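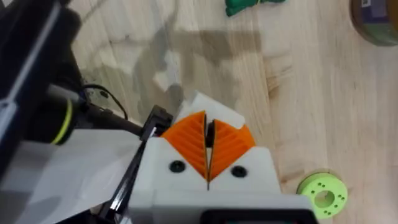
Drotadgate Unit 43, floor and work area inspection
Date: January 17, 2022
Inspected by: Kelly Furnival
Area covered: 1,148 sq ft, open plan
Previous inspection: December

Ratings: OK / Monitor / Action

1. Floor surface

1.1 Planks level, no raised edges: OK
Light wood floor, long planks. Straightedge check at the entrance and at the center of the room. No lip found at either location.

1.2 Joints between planks: Monitor
Joints near the rear wall have opened slightly compared with December. Still within the limit on the Koubek installation sheet. Measure again at next inspection.

1.3 Finish intact: OK
Light wear at the entrance. Bare wood not exposed.

1.4 Slip hazard, dust or residue: OK
Swept before inspection. Ustico floor cleaner in use, diluted per label. Do not substitute the concentrate.

2. Loose materials

2.1 Film, sheeting and wrap kept off walking routes: Action
Translucent white sheet at the work position. Fold and store, or tape down on all edges. Plastic film on a finished wood floor slides underfoot.

2.2 Small parts on floor: OK

2.3 Packaging removed to bin area: OK
Bin at two-thirds. Next pickup is already scheduled.

3. Cables

3.1 Floor-level cables covered or routed along wall: Monitor
Cover strip at the doorway is Visley type, 2 in. wide. One end has lifted. Press down and recheck; replace if it lifts again.

3.2 Cable loops clear of pinch points: OK
Slack on the black cable to be left as is. Do not tie tight.

3.3 Jackets free of cuts: OK

4. Access and exits

4.1 Main route at least 43 in. wide: OK
4.2 Exit sign lit: OK
4.3 Extinguisher tag current: OK
Tag partly hidden by the bracket. Turn to face the room.

5. Lighting

5.1 All fixtures working: OK
100 percent of fixtures on at time of check.

Open items: 1.2, 2.1, 3.1
Item 2.1 to be closed before the next shift. Initial this sheet when done.

K. Furnival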